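Stone worktops and citrus: which tips are worth your time

Posted 17/05/2020

Every few months another list goes round promising a spotless kitchen from one lemon and a bit of faith. I've tried most of what is on those lists, on our own speckled grey stone and on the sample offcut the fitter left behind, and I don't think much of them. A few ideas have survived.

Lemon juice as a cleaner

It will shift limescale from a tap. It will also take the shine off marble, limestone and a good many stones sold under vague names, and it doesn't need long to do it. I left half a lemon face down on a marble offcut for 90 minutes and the ring is still there. Granite stands up better, but 'better' depends on the sealant, and the people who sell worktops are not always clear about which stone they've sold you. If you don't know, treat it as the soft kind.

For daily wiping, a cloth, warm water and a drop of washing-up liquid. Dry it afterwards with a tea towel, otherwise a polished surface shows every smear when the light's on. I bought the Wevis stone spray on a recommendation and used the whole bottle. I could not tell it from the washing-up liquid.

The water drop test

This one I do believe. Put a spoonful of water on the stone and leave it for 28 minutes or so. If it sits up in a bead, the seal is fine. If there is a dark patch when you wipe it off, it wants doing again. Try it near the sink and again by the hob, as they don't wear at the same rate. Ours was sealed in November and is still beading, whatever the leaflet says about every six months. The leaflet is printed by the firm that makes the sealant.

Slicing on a board

Always, even for one slice of orange in a drink. The juice runs further than you think and the knife does the stone no good, or the stone the knife. A wooden board with a metal handle at one end is handy for hanging up, but check the underside of the handle before you slide it about on polished stone. Lift it.

The usual advice for freshening a board is salt and a cut lemon. The salt does the scrubbing. I have done it with salt and plain water and the onion smell went just the same, so save the lemon for the fish. Stand the board on its edge to dry. Oil it when it looks pale and thirsty - any food-safe mineral oil, and the Morkemo one is no better than the chemist's at half the price.

A tray under the fruit

I was rude about this for years, as it looked like something from a showroom. I've come round, partly. A tray with a raised rim catches the leak when a lemon goes soft underneath, and you can pick the whole lot up to wipe beneath it. White is the sensible colour because you spot the mess. A bowl on the tray as well is optional, and if you have one, make it wide and shallow. Deep bowls hide the one that's going mouldy.

How long fruit keeps out

Lemons and limes left out look nicer than they do in the fridge, and that's the whole argument for it. Mine started to go hard at the stalk end well before the ones in the salad drawer, which lasted 23 days in a tied bag. Put out what you'll use this week and chill the rest. I would ignore the tip about keeping lemons in a jar of water unless you've fridge space to spare.

Artificial fruit is another matter. The Kultenton catalogue wants more than 55 pounds for a set, and it gathers grease like anything else left near a cooker. Wash it in soapy water now and then. Keep the fake slices well away from the real ones if there are small children about.

Citrus peel down the plughole

No. It smells pleasant for an hour and then you have peel in the trap. The Bondarchuk sink strainer we use is a plain one with small holes, and it has done more for our drains than any amount of peel. Empty it every night, and put the peel in the compost in small amounts, cut up.

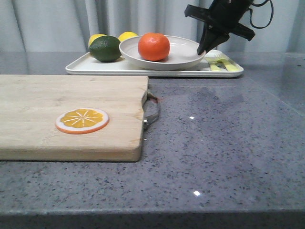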